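Budget for a first pick-from-a-bin cell - what am I forgetting?

Asked in: Planning and Purchasing
Posted by Nadja Rainer

Hello everyone, and thank you in advance for reading all this, because I know I tend to go on!

I have been handed the job of putting together an equipment plan for our returns room. We take back toys and small household things, they come to us mixed in a bin, and somebody has to lift each piece out and put it on the right tray. We'd like a robot arm to do part of that. Management has more or less said yes to the idea, and now they want a number by January, and I am the one who has to write it down.

So far I have a quote for an arm with its controller, and a gripper from Vosier that our integrator likes. The integrator is a small firm called Tromier and they have been lovely, but their quote is for the arm, the gripper and "commissioning," and I have a feeling there is a whole second list hiding behind that one word. When I asked, they said we would sort out the rest as we go. That makes me nervous, as our purchasing office doesn't sort things out as it goes. If it isn't in the plan, I wait until the next year for it.

What I'd love to hear from people who have already been through this:

How much should I set aside for everything that isn't the arm? Do I buy a proper steel stand and bin right away, or start on a table? And do we need one camera on the arm, one fixed over the bin, or both?

We handle 110 items on a normal day, so speed isn't a big worry. Variety is. There are soft things, hard things, clear plastic, things with legs. No two days look alike.

Thank you again, and sorry for the length!

Finbarr Dolan

Hi Nadja, welcome, and please don't apologize, the long posts are the ones I can answer properly.

You're right to be nervous about that one word. When we set up our first cell at Asutside, I had a very nice spreadsheet with the arm at the top in bold, and then a row near the bottom called "misc." By the end, "misc." was the row I got called into meetings over. So my first piece of advice is to get rid of it and write the small things out by name, even the silly ones. Clamps, cable ties, cable sleeve, tape, brackets, spare fingertip pads for the gripper, a second bin, a longer network cable than you think you want. None of it costs much on its own, but every order takes somebody's afternoon, and if the arm is sitting still in the meantime, that's an afternoon you paid for twice.

On pads in particular - ask Tromier what they cost per set and how long they take to arrive, and get that in writing. We budgeted 9 sets for our first year and I was glad of every one. Soft pads wear, and they also get swapped when you change your mind about which material holds which item.

As for the stand, I'd start on a table if your arm has its own solid mounting. The arm does need something it can't shift, and I wouldn't save a penny there. The bin is another matter. You will move it, tilt it, and decide the walls are too steep, and a bin clamped to a plain table is very forgiving of all that. Put the proper steel work in the plan as a second stage, with its own line and its own date, so purchasing has seen it and nobody is surprised later.

Cameras: we bought both in the end. The one on the arm gets you close to the item, and the fixed one lets you look back over a bad pick and work out what went wrong. If you can only afford one at first, I'd take the arm camera and leave money for the other. Clear plastic is hard on many of them, so please, please get a demonstration with your own items before you sign. Pack a box of the worst things you've got and send it over. Any decent supplier will be happy to have it.

One more thing and then I'll let you go. Put in some hours for your own people! Our quote had the integrator's time in it down to the half day, and not one line for the two of us who had to refill the bin, start the next run and write down what happened. For the first stretch that was most of the work.

Lorenz Oberholzer

Get a bigger gripper than they tell you. Also check your floor.

Marlies Stöckli

I agree with nearly all of what Finbarr says, and I'd add a little on the test items, which I always think get left out of these plans.

You'll want a set that belongs to the robot and stays with it. If you borrow from stock, then somebody needs that piece back, and the next week's trial isn't the same trial. I put 200 dollars in our plan for this and spent it at a toy store and a thrift shop, and I had a wonderful time doing it. Pick a mix of shapes: something lumpy, something see-through, something with a long tail or legs that can end up at any angle. Keep 2 of anything you really depend on, because they do get squashed.

I'd also ask for a line for safety. I mean the risk assessment itself as well as any fencing or scanners that come out of it. Ask Tromier outright whether that's part of "commissioning." With ours it wasn't, and it was the largest surprise we had.

My own bin is still on its wooden table, held with a bar clamp, and I've stopped asking for the steel one. I'm attaching a picture of a trial so you have an idea of what a stage-one budget buys.
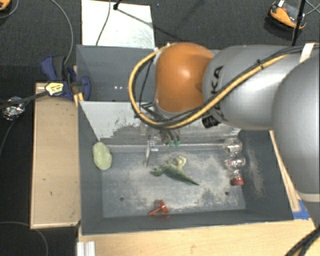 Rahel Zwahlen: Marlies, could I ask which line you put the cabling under? Ours went in with the arm, and then purchasing wouldn't let us reorder any of it without a new quote for the whole package. I'm redoing the plan for our second cell now and I'm tempted to give cables and clamps a small budget of their own that the team can draw on without a signature. Nadja, if your purchasing office is anything like mine, it might be worth asking them about that before January.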